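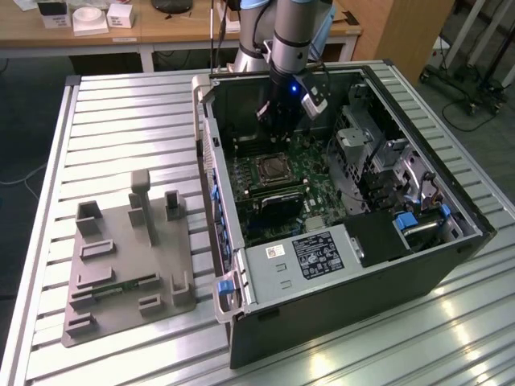
Week nine at robotics club

11 Aug 2019

We have had the arm for the whole winter term now and it still spends most of its time working on the one old tower. The club calls the project Zitell, after a street a couple of members live on. The job is to have an arm take a memory module from a plate, carry it across to a computer lying on its side, and put it in a slot. A person does that in ten seconds with their thumbs. We started in April and we are not there yet.

I joined because I wanted to learn some programming. So far most of my hours have gone into the plate. It sits on the slats beside the tower and everything the arm is meant to pick up has a holder on it. I drew the two slotted supports that hold the memory module. The first pair were too tight, and the module came up with the supports still attached. The second pair were too loose and let it lean. The third pair are fine, and I have been told to stop touching them.

The others have worked on the arm itself. There are 63 saved positions in the program and the names are a mess. Half of them are called things like "above slot new 2". We spent most of an evening in June renaming them, then loaded the old copy by mistake the week after and had to do it again. We now keep a paper list, which is slower but hasn't gone wrong so far.

Wednesday was for the approach to the board. The memory slots run right alongside the CPU socket, so there isn't much room to come down at an angle.
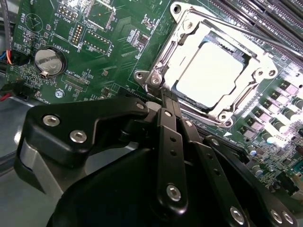 We ran the arm at a crawl and kept a hand on the stop button. The socket frame is the part I worry about, with its raised edges and the lever along one side. If a finger catches on that at speed we will need another board, and the club has already spent most of its 1,000 dollars for the year.

The rule we settled on is that every move near the board goes straight up before it goes sideways. It adds time to each run. A few people thought it was overdoing it, but we had a bad knock in May when somebody skipped a step, and I would like to avoid another one.

The other thing we changed was the lighting. The metal around the socket throws back a lot of glare, and the marks we want to line up with get lost in it. Turning off one lamp helped a bit. Moving the other one helped more. Someone suggested a sheet of baking paper over the lamp as a diffuser, and we will try that next time if anyone remembers to bring the roll.

The open day is at Witkowska Hall again this year. The club from Cilleck will be there too – they have a line follower that is very quick, and it always draws a crowd. Ours will not look like much from the back row. I would be happy with one clean insertion while people are watching.

Still to do before then: finish the paper list, check the supports for cracks, and work out who has a car big enough for the table.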